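Chapter 4
Passing the Hat: How Bands Raise Money for Other People

I played bass in a band called Castaño for six years, and the best night we ever had earned us nothing at all. It was a benefit gig in March, upstairs at a place called the Prultmont, to pay for a new roof on the rehearsal rooms half the town's bands used. We went on third, the monitors packed up during our second song, and I still think of it as the night I learned how the music business works. So I'm going to start there, and then we'll get on to the dull but useful stuff (contracts, door splits, who owns the recording).

The gig was put together by Yolanda Cárdenas, who at that point had never promoted anything bigger than a birthday party. She rang five bands and got four. She sold 202 tickets. And then, a week before the show, she sat down with a pencil and found out that selling out a room and raising money are two separate jobs.
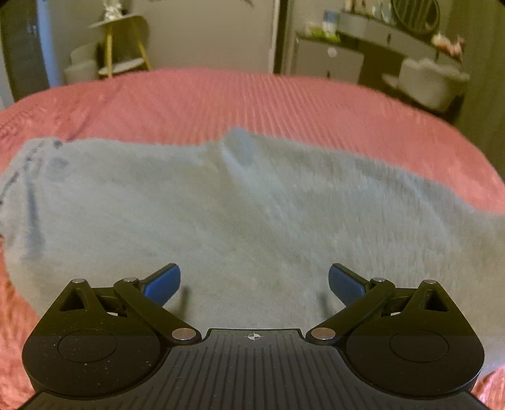 Her problem was costs. The Prultmont gave her the room for free, which was lovely of them, but the sound engineer still had to be paid, and so did the van, and so did the people on the door. Every band had said they'd play for nothing. What each of them meant by nothing was a bit different! One meant no fee but petrol money. One meant no fee but a hot meal and a share of the T-shirt table. We meant nothing, mostly because we hadn't thought to ask.

You'll meet this again and again in the chapter, so let's give it a name. I call it the soft yes - a promise made warmly, over the phone, with none of the details filled in. Music runs on soft yeses. They're fine when everyone's mates and the sums are small. They get sticky when there's a live album.

And there was a live album, of course. Jhonatan Restrepo had recorded the whole night off the desk, and a small label called Stenditz offered to put it out, with all profits going to the roof. They pressed 100 copies on vinyl and sold 60 in the first month. Then somebody asked who had agreed to what, and for how long, and did the singer from Wilareo know her cover version needed a licence? She did not. Neither did we.

It got sorted in the end, over a very long evening and a lot of toast. Leidy Condori wrote out a single page that every band signed, and I've put a version of it at the back of the book, since I've never seen a better one. Read it before you tackle the exercises.

A few words to watch for as you read:

Gross: all the money that comes in, before anyone is paid.

Net: what's left afterwards. If a poster says "all profits", it means this one.

Door split: how ticket money is shared between venue, promoter and bands.

Mechanical licence: permission to put someone else's song on your record.
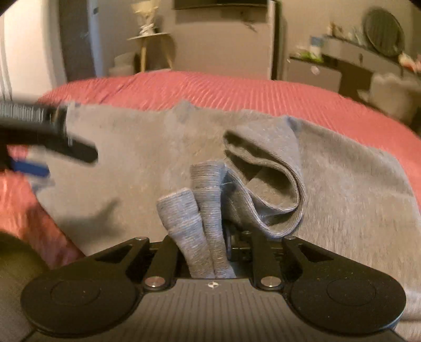

4.1 Where the ticket money goes

Let's take one ticket from Yolanda's night and follow it. Before a penny reached the roof, it had to help pay for the engineer, the van and the door staff, in that order, as those were the people who'd been promised cash.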